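Play Kitchen Stock: Felt Labels, Toy Fruit and the White Table

Items in the play kitchen go through a check before each new session at Firum, and the September round closed on Sep 4, 2019. Inès Chauvin ran the bench and Florian Leclerc kept the sheet. The notes below cover soft goods first, then molded and hard items, then the table layout.

Soft goods. Plush food with sewn-on labels wears at the stitching before it wears at the fabric. The pile on brushed felt flattens where children grip it, usually at the neck of a bottle or the middle of a loaf, and can be raised again with a dry nail brush. Label edges need closer attention. A label with an outer felt border and one or more rows of stitching inside it will lift at the corners first, and a lifted corner catches on zippers and cuffs. The red ketchup bottle has the most complicated label in the set, with a stepped lower end and embroidered lettering, so its outline takes longer to go around than any other.

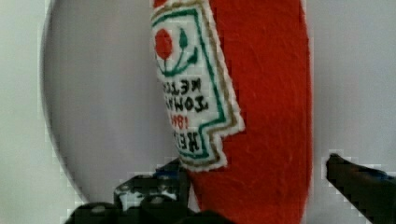
Repairs are done with a short ladder stitch in matching thread, ends buried. Glue is not used. It stiffens the felt, and the edge then peels in one piece. Renato Gatchalian has left a card of red, white and green thread in the top drawer; please return the needle to the card.

Surface cleaning is by damp cloth and a small amount of mild soap, working from the seam outward. Dry flat, away from the radiator. Do not soak anything with filling in it.

Hard items. Fruit, plates, bowls and the colander are washed in warm water and inspected under the lamp. Check the perforations in the colander for packed modeling clay - a wooden skewer clears them. Small fruit, strawberries in particular, goes through the small-parts gauge every time, including pieces that passed last time. Anything that fits the gauge is withdrawn from the under-three shelf.

Table layout. The white tabletop stays. It was compared with the patterned cover from Prondadora, and the plain surface makes stray pieces easier to find at the end of a session. Keep the large plate toward the upper middle with food spread around it, and the colander off to the left. Children then have to reach and sort.
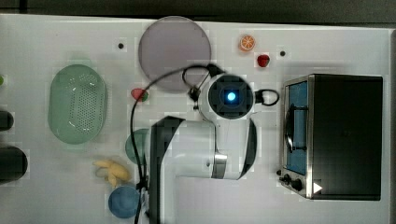
Storage is by material and not by food type, so plush fruit does not share a bin with hard fruit. Bins hold up to 7 kg, but the upper shelf should carry plush only. Gwenaël Boyer is relabeling the bin fronts and would like the old tags handed in.

The next check is in November. Report split seams or cracked pieces to Inès before then, with the shelf number.

Last updated: September round, second revision
This site uses cookies to remember your newsletter preferences. Accept | Manage settings
Contact the Firum play library desk | © Firum | Back to top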